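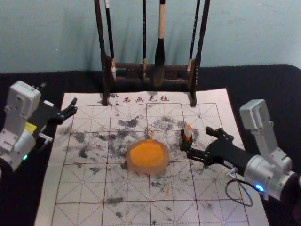
How is the pulp kept at the same thickness from one sheet to the next at the Wetden paper mill?

The vat is topped up with a measured jug of stock after every sixth sheet, and the level is checked against a brass mark on the inside wall.

Visit report, Wetden mill, August 18, 2025

The mill makes paper for brush writing and is run by Cadudwood, which took over the building from Ongart in June. Entry is by the yard gate. The tour covers the beating room, the vat room and the drying loft, in that order.

Raw fibre arrives in bales and is soaked, cooked and rinsed before beating. The beater holds 759 litres. Water comes from the Findar, a small stream behind the yard, through two sand filters. Hardness is tested each morning and the result chalked on the door.

Output last year was 2440 reams. Most of it was unsized sheet, which takes ink quickly and spreads it. The sized grade is brushed with alum and glue in the loft and left for six days before cutting.

Noise in the beating room is high and ear plugs are handed out. The loft stairs are steep. Offcuts are sold by weight at the gate, cash only.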